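Melesico Home Forum > Interiors > Floors and Walls
Thread: Dark floor with reddish-brown walls, am I making a mistake?

tessaract_h
Joined: March
Posts: 3

Hello everybody. English is my second language, so please excuse me if some building words are wrong.

We are renovating the ground floor in a house in Plototcombe. The floor decision must be made before the end of the month, and my husband and I do not agree. The walls will be reddish-brown, this is already decided and the material is paid for. For the floor I want a dark slate blue. He wants a light oak color, because he is afraid that with a blue floor we will live inside a cave.

I made a list of the three points where I need advice.

1. The color combination. I like a cold floor under a warm wall, but I only know it from renderings. This is the kind of look I mean, with very little furniture so that the colors can be judged: 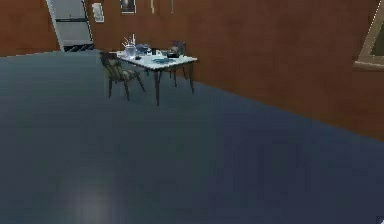 2. The finish. The shop offers matte and satin. Satin costs more, and I read that every footprint is visible on it. We have a dog.

3. The skirting board. Should it follow the wall or the floor? My husband says white. I think white will make a hard line around the whole room, but I am not certain.

The area is 512 square feet in total, in one piece, with no thresholds. Thank you in advance for every opinion.

grout_expectations
Go with your husband on this one, sorry. Dark floors show dust, hair, crumbs, everything. I had a navy floor for one winter and I swept it twice a day. In the evening it drank all the light from the lamps.

kettlebridge
I don't agree with grout_expectations. Dust is a question of shine more than of color. My hallway is dark gray matte and I clean it once a week. It looks fine from standing height. If you lie down on the floor you will see dust on any color.

The cave problem is real, but it comes from the walls. Are they brown up to the ceiling? If yes, the floor will not save you.

tessaract_h
@kettlebridge Yes, up to the ceiling. It is wood paneling, and we cannot stop at half height because the old plaster behind it is in bad condition.

About the shine, I understand now that I must be careful. I have looked at one more rendering from the same set, and there the floor has a slight gloss, with a pale round spot where the light comes back.

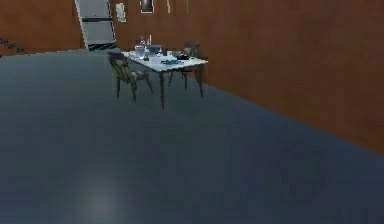
I would like some of this liveliness, but I do not want to polish the floor every evening. Does a product in between exist? The shop has a satin from Drolline and a matte from Kyei, and the samples are so small that I can cover them with my hand. I put both next to the window and after one hour I could not remember which one I preferred.

grout_expectations
Ask for a full board or a full tile. Any shop that wants to sell you 512 square feet can lend you one for a weekend. Put it in the darkest corner, because next to the window everything looks good.

ply_and_mighty
I lay floors for a living. A few remarks:

- Satin on a dark color with a dog: you will see scratches when the light is low. With matte you will see them less.
- A color with some lighter and darker spots in it forgives much more than a flat color.
- Skirting in the color of the wall. White is possible, but then also paint the doors white, otherwise it looks forgotten.
- Order extra from the same batch. The next batch of blue will have a different blue.

kettlebridge
+1 for the batch advice. I learned it in my bathroom.

tessaract_h
Thank you, this is very helpful. Now a question that is connected. The kitchen part is open to this same room. For the cabinets we both want white or nearly white, and here we have peace in the family. But for the worktop I fell in love with a teal green, a little transparent, like colored glass. 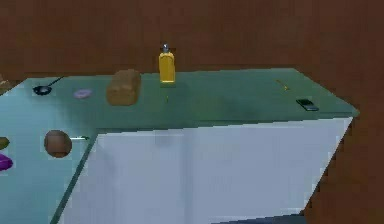

The price for glass is 3000 for our length, without the installation, and my husband became very quiet when he heard it. A laminate in a similar green is much cheaper, but in the shop it looked like a school desk to me. Do the blue of the floor and the green of the worktop fight with each other? I have turned the samples in all directions and I cannot decide.

grout_expectations
Brown, blue, green and white in one open room is a lot. I would keep the worktop neutral and buy green cups.

ply_and_mighty
Blue and green are neighbors, they will not fight. I would be more worried about the glass. You will wipe it after every glass of water. Make sure that the edge is polished, and ask who pays if it breaks during installation.

kettlebridge
Take the green. You can always change a worktop later, but you will not take out the floor again.

tessaract_h
Update, 29 March 2025. We borrowed a full board of the matte blue and it stayed three days in the dark corner. My husband now says that it is "acceptable", and from him this is a warm word. We ordered it, with extra from the same batch. The skirting will be brown like the wall. The worktop is still open, and he has asked for one more offer for the laminate.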